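Stasivholm and Partners Publish Shared Good-Practice Guide for Hand-Held Gripper Work

Free guide sets out plain rules for demonstrations recorded at kitchen tables, desks and workbenches

STASIVHOLM, 7/23/20 – The Fonatton Automation Workshop is delighted to announce the release of the Finadus Guide, a set of working rules for people who teach robots by picking things up and putting them down with a gripper held in the hand. The guide was written together with Peixoto, a small maker of gripper parts, and it may be downloaded, printed, pinned to the wall and passed along free of charge.

Work on the guide began in February, when the two partners compared the instruction sheets they had each been handing to new operators and found that they disagreed on some very ordinary matters. One sheet asked for a cleared table, the other for a table left the way people leave their tables. One had a full page on tightening finger screws and the other hardly mentioned them. We spent a good many afternoons (and a good many pots of coffee) going line by line, and what came out of it is a document of 60 pages that we are truly happy to put our name to.

The guide holds 179 separate rules, most of them only a sentence or two long. It has been written in everyday words so that a person on a first shift can read a chapter over breakfast and start work the same morning. Each rule is marked either "must" or "should," and the "must" rules are kept for matters of safety, consent and honest record-keeping.

A large part of the text deals with everyday objects. Cups, in particular, get a chapter to themselves, covering tapered walls, rolled rims and printed decals, and how wide the fingers ought to be opened before the approach begins. Operators are asked to come in slowly, to keep both fingers clear of the table top, and to leave the cup standing upright wherever they set it down.
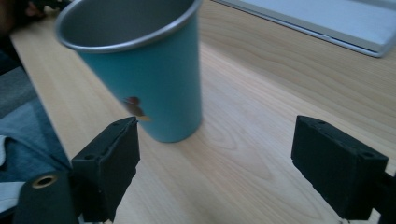

What the guide covers

Before a session. Check the gripper fingers for wear and the mounting screws for tightness. Wipe down the table. Ask everyone who shares the room whether they are willing to be recorded, and write the answer down. Personal papers and lit screens must be put away or turned from view.

During a session. Work at the pace you would use at home. Long sleeves should be kept back from the moving parts, and drinking cups used as test objects must be empty. A missed grasp is to be kept and labeled as a miss – we feel quite strongly about this one, and so did nearly everybody who read the drafts.

After a session. Note the objects used, the lighting and anything out of the ordinary. Records are to be checked by 2 people, working separately, before they are added to a shared collection. If the checkers disagree, the record is set aside until they have talked it over.

Breaks and comfort. Holding a gripper at arm's length is tiring work, and the guide says so plainly. It gives advice on chair height, on changing hands and on stopping when the wrist begins to ache.

Availability and next steps

The Finadus Guide is available from today on the Fonatton website, and printed copies can be requested from the Stasivholm office for the cost of postage. Following the guide is voluntary. Groups that wish to say they follow it are asked to meet every "must" rule and to list openly any "should" rule they have chosen to leave out.

Comments are very welcome, and the longer the better! Readers who spot a muddled sentence, or who work with objects we haven't thought of, are warmly invited to write to us. The partners will review all comments before preparing a second edition.

About Fonatton

The Fonatton Automation Workshop, based in Stasivholm, trains operators and writes plain-language guidance for small robotics teams.

About Peixoto

Peixoto designs and makes fingers, brackets and replacement parts for hand-held grippers.

Press contact: Fonatton Automation Workshop, Press Desk, Stasivholm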